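How to Visit a Traveling Anatomy or Natural History Exhibition Without Wasting Your Money

By Savvas Liapis

Big touring exhibitions make big promises. The poster says "never before seen" and the ticket page has a countdown clock on it. I have been going to these shows for years, the plastinated animals, the articulated whales, the halls of jars, and I've paid full price for a few that weren't worth the parking. What follows is how I decide whether to go, and what I do once I'm inside.

Step 1. Find out who made it

Look past the name on the poster. A touring show usually has a producer, a lender and a host, and they may be three different outfits. The host is the museum you know and trust. It may have done little more than rent out the hall. Search for the producer. If all you find is press releases, keep your wallet shut for now.

My local example is the Ronance skeleton show. The ads leaned hard on the host museum's good name. The producer's own site listed 70 mounted specimens and didn't say which were real bone and which were casts. I wrote and asked. The answer was 8 real ones. Casts can be excellent, and for teaching I sometimes prefer them, but I'd like to know before I pay.

Step 2. Ask where the specimens came from

For animals, there should be a plain statement: zoo deaths, farm animals, old collections, strandings. For human remains, the standard should be higher. Look for written consent from the donors themselves, given for public display. "Ethically sourced" is a phrase anyone can print. If the FAQ page gives you two sentences and a photo of a smiling guide, send an email. A reputable show will have been asked before and will have a real answer ready.

Step 3. Read the ticket page slowly

Timed entry is fine. What I object to is the stack of extras: the audio guide, the "priority" lane, the souvenir photo, the booking fee that shows up on the last screen. Take it all the way to checkout before you decide what the price is.

Then check what the ticket covers. The Lovlow insect exhibition sold a "full access" ticket that left out the live room. It was in the small print. Small print is where I start now.

Step 4. Pick your hour

Ignore the "quietest times" chart on the venue's site -- it's there to spread the crowd, and everybody reads the same chart. Go in the last two hours of a school day, after the buses leave. January is good almost anywhere. Opening week is bad everywhere.

Step 5. Pack light

Most venues won't let a backpack through, and the lockers fill up. Bring a phone, a pencil, a folded sheet of paper and a sweater. Preserved specimens like a cool room. Pens are often banned near open displays, and so is anything with a blade, down to the tool on your key ring.
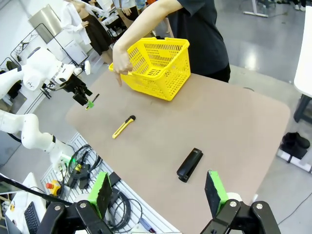
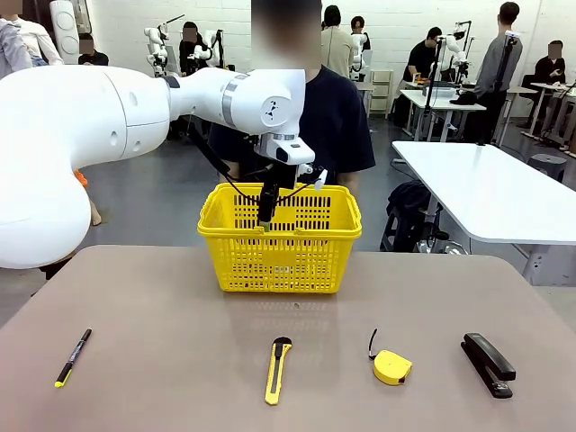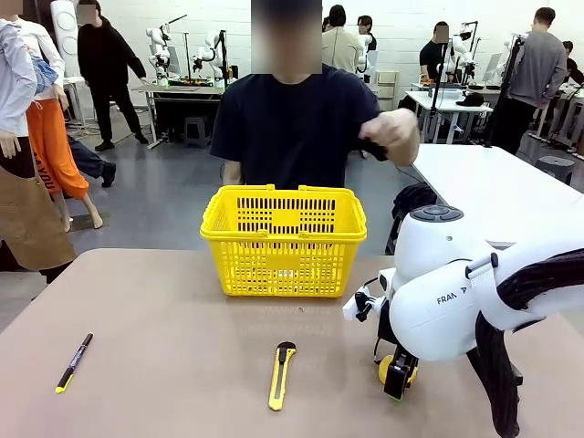
Step 6. Walk it once, fast

Don't read anything on the first pass. Go from the entrance to the gift shop at a normal walking pace, and mark on your sheet the three or four things that stopped you. Then turn back. Check first that you can, as some shows run one way only. The Frade Hall is strict about it, and you'll need to do your quick pass inside each room instead.

You'll hear that a properly designed exhibition should be followed in order. Maybe. In my experience the order is mostly about where the doors are.

Step 7. Read the labels like a skeptic

A good label gives the species, the body part, where the specimen came from and how it was prepared. A weak one gives you an adjective. Count it against the show when you see "amazing" more often than you see a Latin name.

Be careful with numbers, too. At Hultberg a panel said the blood vessels on display would stretch for nearly 800 miles. Whose measurement? Nothing on the panel said. I asked a guide, who was nice about it and didn't know either.

Step 8. Use the guides, skip the audio

Guides are the best part of many of these shows and you've already paid for them. Ask how a specimen was prepared and what had to be repaired. If they can't say, ask who could. The audio tour is usually the wall text read aloud over a cello.

Step 9. Leave through the shop, quickly

The catalog is cheaper online a few months later, and your library may buy it. The one thing I'd pay for on site is a printed specimen list, if they have one. Most don't. I ask anyway, and I write down what they tell me.

Last updated 31 December 2025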